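4. Simulated Counter Tasks

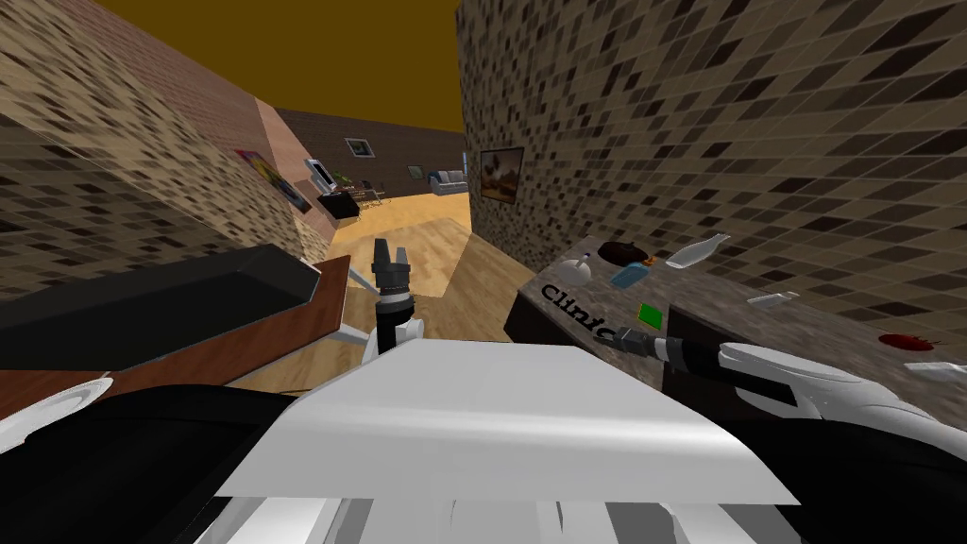 Figure 3. Scene from a counter-clearing episode in the simulated clinic, with a two-armed robot at the counter.

4.1 Task setup

The real-robot trials in Section 3 covered folding and carrying. Clearing a counter needs a different set of skills, and we tested it in simulation so that the same layout could be repeated exactly. Each episode begins with small objects scattered over a countertop. In the layout of Figure 3 they include a green block, a small light-blue box, a red object and white bottles, one of them lying on its side. The robot is told in one sentence which object to pick up and where to put it. An episode ends when the object is at rest inside the target area, or when 300 seconds have passed.

We ran 169 episodes with the Kudo policy. Object positions were drawn at random at the start of each one. The policy received camera images and joint angles only. It was given no object poses and no map of the room, and nobody stepped in to help during an episode.

Rooms were built with the Pluder scene generator, which mixes furniture, wall finishes and floor materials freely. Some of the rooms look odd as a result. A counter marked "Clinic" may share a floor plan with a sofa and a dining table. We kept these rooms in the test set, as a policy that only works in tidy, familiar rooms is of little use to a home or a small shop.

4.2 Results

Blocks and boxes were the easiest objects. The policy usually closed on them at the first attempt, and most of the failures came later, when the arm brought the object down too early and it tipped over at the border of the target area.

Bottles lying on their sides were much harder. A light touch from one finger was enough to start them rolling, and the policy was slow to notice. In 19 episodes it went on closing the gripper at the old position after the bottle had moved. Hideaki Shibata reviewed these episodes by hand and found that in most of them the bottle was still in view - the policy simply did not react to it. Round objects showed the same problem to a lesser degree.

Choosing an arm was a second source of error. When an object was within reach of both arms, the policy sometimes switched between them several times before moving in. This cost time but seldom caused a failure by itself. The Clatudine baseline, which picks an arm once and keeps it, was faster on these episodes and worse on objects near the end of the counter.

4.3 Comparison with people

Genji Shibata asked 31 adults to do the same task in the same simulator with the Vivik hand controllers. Most of them had never used such controllers. They were slower than the policy on blocks and better than it on everything that could roll. When a bottle moved, they waited for it to stop and tried again.

On this evidence the policy can put away objects that stay where they are. We would not yet leave it alone with a counter of mixed items. Section 5 looks at whether a faster control loop closes part of the gap on rolling objects.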